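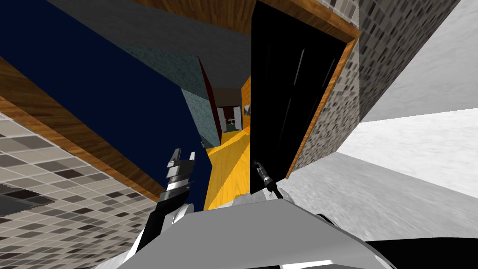
Press Releases | Fiction

Pendstead to publish debut novel by Tsehay Tilahun in August

8 April 2024

Pendstead has acquired the first novel by Tsehay Tilahun, a paranormal mystery called The Salt Ledger. The book will come out in August in paperback, e-book and audio. Panya Kaewkla, senior editor at Pendstead, bought North American rights in a two-book deal. The second book, a sequel, does not have a title yet.

The Salt Ledger is set in Dekby, a harbor town where the dead are allowed to stay as long as someone keeps paying their debts. Mirren Aske works as a clerk in the town's records office. Her job is to copy the accounts each night and mark the names of the dead whose families have stopped paying. When she finds her own name in a column of settled debts, in her mother's handwriting, she has until the end of the herring season to learn who paid for her and what they bought.

Tilahun wrote the first draft over four years while working nights at a hospital billing office. She posted early chapters to an online critique group, where Kaewkla first read them.

"I had written the records office as one short scene," Tilahun said. "People in the group kept asking about it, so it got longer, and then the whole book moved in there. I threw out most of the first version, including a sea captain I was fond of. He may turn up in book two."

Kaewkla said the manuscript came to her a second time through the publisher's open submissions window last year.

"I remembered the ledger and the herring," she said. "The ending was different and so was the murderer. I read it on a train and missed my stop. We made an offer that week."

The novel runs 28 chapters. Each one opens with an entry from the Dekby accounts, and readers who pay attention to the entries will have a fair chance of solving the mystery before Mirren does. There is a slow-burn romance between Mirren and a ferryman who has been dead for nine years. Pendstead recommends the book for adult readers. It contains some violence and the death of a parent.

Cover and audio

The cover is by Sombat Khamphan, who has designed several titles on Pendstead's paranormal list. It will be shown for the first time in the publisher's newsletter in early summer, along with the first two chapters. Khamphan also drew the map of Dekby that appears in the front of the paperback. The map will be included in the e-book and offered as a free download to people who buy the audio.

The audio edition will be produced by Kaewmanee and read by Othmane Zaki. Recording is set to finish in June. Zaki will read the full text, including the account entries, and the edition will be unabridged. An interview with the author will follow the last chapter.

Advance copies

Pendstead will give away 100 advance paperbacks to reviewers, booksellers and librarians. E-book review copies will be handled through Gistico, and requests there open in May. Book bloggers are welcome to apply for either format. Please include a link to your blog or review page and a mailing address if you would like a printed copy. Applicants outside the United States and Canada can be sent e-books only.

Reviews may be posted at any time after the cover has been released. We ask that reviewers not give away the name of the person who paid Mirren's debt. Quotations should be checked against the finished book, as small changes are still being made to the text.

Blog tour

A blog tour will run for the two weeks after publication, with 20 stops. Chutima Paisan is organizing it for Pendstead. Hosts can choose from a guest post by the author, a question-and-answer piece, an excerpt, or a review. Tilahun has offered to write guest posts on the following subjects:

Writing on the night shift
Ghosts who have jobs
How bookkeeping was done by hand
Cutting a character you like
Finding and keeping a critique group

Other subjects can be suggested. Guest posts will be sent to hosts at least five days before their date. Each stop may give away one signed paperback, mailed by Pendstead after the tour ends. Hosts will be asked to collect entries and send us the name of their winner.

"She would like to answer comments herself, so we are keeping it to two stops on most days," Paisan said. "If you ran a stop for one of our spring titles, you can sign up with the same form."

Preorders

Preorders for the paperback and e-book are open now through the Pendstead website and most booksellers. The audio edition will be added once recording is complete. The first 300 readers who preorder the paperback from Pendstead will receive a bookplate signed by the author. Bookplates will ship with the book.

About the author

Tsehay Tilahun grew up in Minnesota and lives in Ohio with her husband and two daughters. Her short stories have appeared in small magazines and in one anthology of ghost stories. The Salt Ledger is her first novel.

About Pendstead

Pendstead is an independent publisher of mystery, romance and paranormal fiction. It publishes in print, e-book and audio and accepts submissions from writers without agents during its open window each fall.

Media and blog tour contact

Chutima Paisan, Publicity, Pendstead

Interview requests for Tsehay Tilahun should give the name of the outlet, the format and the deadline. She is available by phone or e-mail in the afternoons, Eastern time.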